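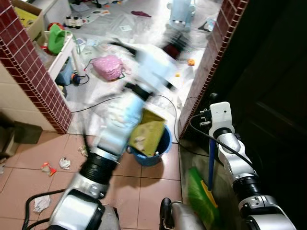 Week three of cleaning my own apartment before the lease ends. The deposit is $921 and I intend to see every dollar of it again.

1/ The move-out checklist from Saliba Property has 16 pages. The lease had four.

2/ Page 6 wants the inside of the oven "as received." As received, it had a baked potato in it. I've emailed to ask if they'd like one.

3/ Rami Chidiac downstairs got $168 back last September. They charged him for "wall fatigue." I know how the wall feels.

4/ Baking soda and vinegar did nothing for the grout except make me feel like I was back in fourth grade. Dish soap and an old toothbrush did better.

5/ Issa says to just paint over it. Issa says this about most things.

6/ Walkthrough is Tuesday at 8 a.m. They wrote back about the potato. They would not like one.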